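Genach Owners and Tinkerers Board > Troubleshooting > Grippers and end tools

Thread: Jaw let go under load, near miss, looking for ideas

weldpool_annie
27 May 2019

Hi all, long time reader, not much of a poster. I want to lay out what happened to us last week and see if anybody has run into the same thing, because I've been chewing on it all weekend and my boss would like an answer before we switch the cell back on.

We've got a Genach arm doing bin-to-drawer sorting, mostly castings and small housings for a customer called Cavalcanti. Nothing exotic. The heaviest part is 560 grams and the gripper is rated for way more than that. We'd put 4,000 cycles on it since the last service and it had been boring in the best possible way.

Then on Thursday it picked up one of the heavy ones, swung over toward the drawers, and the right finger just relaxed. No alarm, no fault code, no noise. The part sailed off and hit the floor a foot from Rosario Testa, who was standing outside the tape where he's supposed to be. He's fine! He was more mad about his coffee. But the tape is only tape, you know? If he'd been leaning in to look at something it would have been his hand or his face.

What bugs me is that the controller thought everything was great. The log says "grip OK" right through the swing, through the drop, and all the way to the place position, where it carefully opened its fingers and placed nothing.

Things I've checked so far: air pressure (n/a, it's electric, I checked anyway because I was flustered), finger screws, the connector at the wrist. All good.

greasemonk_dell
Is the grip signal coming from a force reading or from finger position? Big difference. A lot of the older firmware calls it good if the finger got to where it was told to go, and then it never looks again.

weldpool_annie
Position. I had to go look it up and I felt kind of sick when I read it. It checks once at close and then latches until the open command.

greasemonk_dell
Well, there's half your problem. Doesn't tell you why the finger let go, but it tells you why the arm kept swinging.

t_okafor_maint
I'm going to disagree with everybody a little. The latch is bad, sure, but plenty of cells run that way for years. I'd go straight to the hinge. We had the same symptom on a different make and it was the pin in the finger hinge walking out a hair at a time. Looks perfect on the bench. Put it sideways with a weight on it and it folds.

Pull the finger off and roll the pin on a piece of glass. It takes 2 minutes.

weldpool_annie
OK so I did that over lunch. The pin is straight as far as I can tell, but there's a shiny spot on one side and the hole it sits in isn't round anymore. I can wiggle the finger with my thumb now that I know to push it that direction — I'd been pushing it the other way this whole time and calling it tight.

I also went back to doing the picks by hand for the afternoon, with the fingers on the hand-held body, to get a feel for what they do when you come at a part from the side. You learn a lot that way that you don't learn from a log. If the part is square to the jaw, no trouble at all. Tip your wrist a little and all the weight goes onto the one finger. 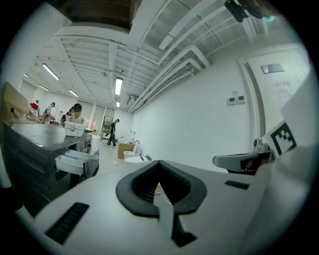

And that's pretty much the same angle the arm uses on its way to the drawers, because somebody (me, it was me) changed the path in August to save a second and a half per cycle. So every single heavy part since then has been hanging off one hinge for the whole swing. I never thought about it. I was just pleased with my second and a half.

t_okafor_maint
There you go. Worn hole plus side load. I'd call that solved.

greasemonk_dell
Not solved! The hinge is why it dropped. The reason it could have hurt somebody is that the arm doesn't know it dropped, and there's nothing but tape between it and people. You can put in a new hinge tomorrow and you've still got both of those.

t_okafor_maint
I didn't say don't fix the rest. I'm saying she asked why the jaw let go, and we found why the jaw let go.

prustilell_fan
Jumping in on the parts side. The Prustilell replacement hinge has a steel bushing pressed in where the stock one is bare plastic. Costs more but I've got a set with a lot of hours on it and no slop. Inspect every 2,000 cycles regardless. I write it on the body with a paint pen so the next shift can see it.

weldpool_annie
Oh, the paint pen is a great idea, stealing that.

quietcell
Does your controller let you read motor current while the fingers are closed? Ours does. I set a floor on it and if the current falls below that during a move, the arm stops where it is. You'll get some false stops on light parts until you tune it. Annoying for a week, then you forget it's there.

greasemonk_dell
What quietcell said. And get a real fence, or at least a scanner.

backroom_lou
A fence for half a kilo? Come on. We move worse than that with a kid and a bucket. Slow the arm down when it's carrying and call it a day.

greasemonk_dell
Half a kilo off the end of a moving arm at head height, Lou. Go have someone throw you one.

backroom_lou
Fair enough on the head height. I was picturing a table-top job. I'd still slow it down first, that's free and you can do it today.

weldpool_annie
Don't fight, I'm doing all of it, haha. Current plan: cell stays off. Hinges ordered, both sides. Path goes back to the old one, so long second and a half. I've asked Vindeo for a quote on a scanner and I'm going to try the current floor with the light parts this week, arm at low speed, with everyone well back.

Rosario says he would also like a new mug. I'll post the current numbers once I have some. quietcell, what did you start your floor at, a percentage of the closing current or a fixed value?

quietcell
Percentage. Take the reading with your lightest part held still, at the worst wrist angle, and start a bit under that. I'll dig out my settings tonight and send them over.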